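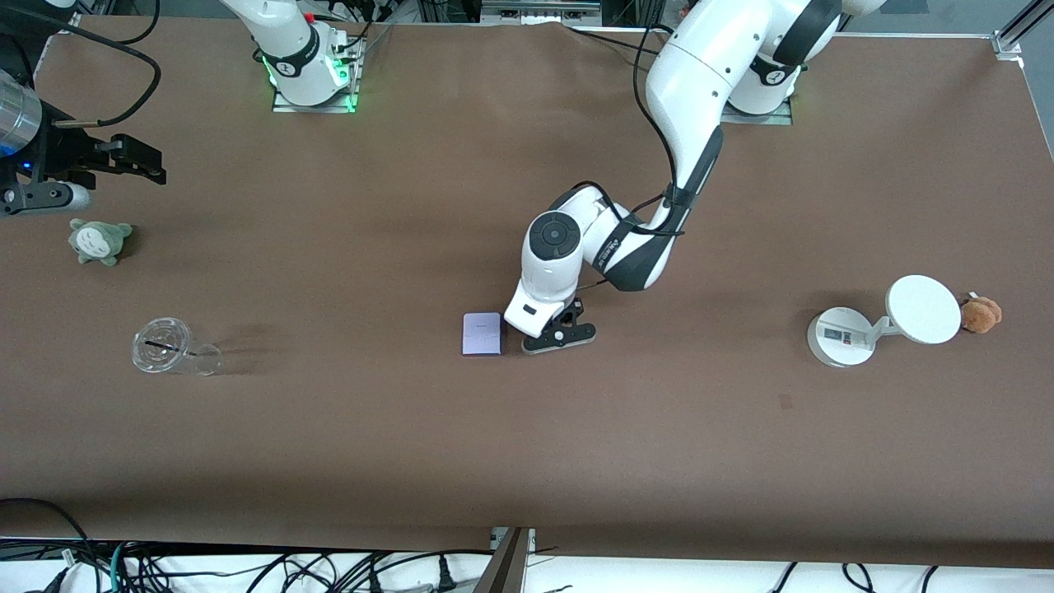
O robô que arruma as coisas dos outros

Os robôs dos filmes salvam planetas. Os robôs a sério, na maior parte dos casos, pegam numa coisa e põem-na noutro sítio. Depois pegam noutra coisa. Se estavas à espera de raios laser, podes ir já lanchar. Se ficares, vamos falar de um armazém de perdidos e achados chamado Nurkik, onde vai parar tudo o que as pessoas esquecem nos autocarros, nos cinemas e nos bancos de jardim.

As pessoas esquecem muita coisa. Ao Nurkik chegam 2000 objetos por mês, e em abril, com as férias da Páscoa, as caixas começam a fazer fila no corredor. Cada objeto tem de ser tirado da caixa, fotografado, etiquetado e guardado numa prateleira, à espera de um dono que talvez já nem se lembre dele.

Quem fazia isto tudo eram seis pessoas. Hoje são seis pessoas e um robô de dois braços, a que o fabricante chamou Worneo. No armazém ninguém sabe o que o nome quer dizer.

Como é que um braço sabe onde está um peluche?

Tu olhas para uma mesa e percebes logo o que lá está: um peluche, um copo, um cartão. Nem dás por isso. O robô tem de fazer contas. As câmaras mandam-lhe a imagem, e para ele a imagem é uma enorme lista de números, cada um a dizer a cor de um pontinho. Um programa procura nesses números formas parecidas com outras que já lhe mostraram e arrisca um palpite: «isto deve ser um peluche».

Depois vem a parte de agarrar. Na ponta de cada braço há uma garra com dois dedos. Experimenta viver um dia inteiro só com dois dedos em cada mão, duros e sem unhas, e vais ganhar respeito pelo Worneo. Um peluche é fácil, porque é fofo e perdoa apertos. Um cartão fininho, deitado numa mesa lisa, é um pesadelo. Os copos transparentes também dão trabalho, já que a câmara vê através deles e fica baralhada com os reflexos.

Aprender isto levou tempo. Uma pessoa guiava os braços e o programa guardava os movimentos, vez após vez, até juntar 2000 tentativas. Muitas correram mal. Essas também serviram para aprender, o que é um consolo para todos nós.

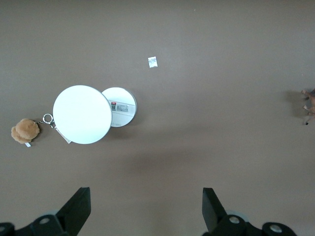 A mesa vista do pulso do robô: um peluche com argola metálica ao lado de um grande disco branco e, em baixo, os dois dedos da garra.

E as pessoas, foram-se embora?

É a pergunta que os adultos fazem em voz baixa. No Nurkik, as seis pessoas continuam lá, mas o trabalho delas mudou bastante.

Antes, passavam quase todo o dia de pé, a tirar coisas de caixas. Agora o robô trata de uma parte disso, e elas passam mais tempo ao telefone, a tentar descobrir de quem é o guarda-chuva às riscas. Há quem prefira assim. Há também quem tenha saudades das caixas, que pelo menos não ralhavam com ninguém por causa de um guarda-chuva.

Apareceram tarefas que não existiam. Alguém tem de dizer ao robô quando se enganou. Alguém tem de escrever o nome certo no Ezeani, o programa onde fica registado cada objeto, quando o Worneo decide que um gorro é uma couve. E alguém tem de saber parar a máquina quando ela fica presa. Para isso, todos fizeram um curso de 10 dias. Uma das funcionárias diz que foi mais difícil do que tirar a carta de condução, embora tivesse melhores bolachas.

Convém dizer que nem sempre é assim. Há empresas onde, depois de chegarem as máquinas, passou a haver menos gente a trabalhar. Um robô não decide isso. Quem decide são pessoas, normalmente numa reunião comprida, e é uma boa razão para os trabalhadores também terem uma palavra a dizer.

O que o robô não faz

Não sabe que um coelho de pano com uma orelha roída pode ser a coisa mais importante do mundo para alguém de quatro anos. Pega nele com o mesmo cuidado com que pega numa tampa. Também não atende a mãe que liga aflita às oito da noite, nem procura outra vez «só para ter a certeza».

Palavras difíceis, para usares ao jantar

Automação: pôr uma máquina a fazer uma tarefa que antes era feita por uma pessoa.

Garra: a «mão» do robô. Pode ter dois dedos, mais dedos ou até uma ventosa.

Programa: as instruções que dizem à máquina o que fazer. Ela segue-as à letra, mesmo quando são disparatadas.

Experimenta em casa

Espalha vários objetos numa mesa e tenta arrumá-los numa caixa usando apenas duas colheres de pau, uma em cada mão. Começa por um peluche e deixa o cartão da biblioteca para o fim. Não uses os copos bons.

Texto da revista Rurnum, 18/9/18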